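zein-recipes: plain text dump of the Zein family cookbook, typed up from the handwritten pages. 2,559 lines, 43 recipes. Mostly soups and bread, a few sweets at the end.

## Layout

- `soups/`, `bread/`, `sweets/`
- one file per recipe, title on line 1
- `units.csv` for the cup sizes (coffee cup vs tea cup, they are diffrent, check before cooking)

## Known gaps

Lentil soup has no salt amount. The original just says "enough". Left it. Two bread recipes share a dough, so the dough is in its own file, `dough-base.txt`. Don't merge them back.

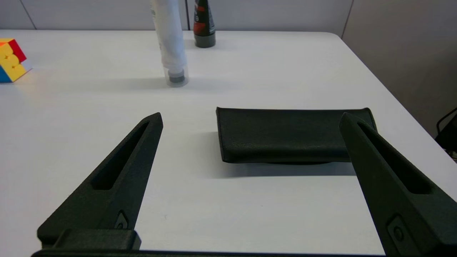

Majdi Nseir wrote back that the sesame rings need a second rise and the page skips it. He wants it added as a note under the recipe, original wording kept. Fine by me, doing it that way. Same for the date filling, which he says was always made the night before.

## Todo

- oven temps, still missing on 3 files
- spelling of dish names, pick one and stick to it
- ask Imad Tannous re the pickle page, can't read the last line
- index, maybe in March

Corrections: open an issue, put the file name in teh title. No new recipes please.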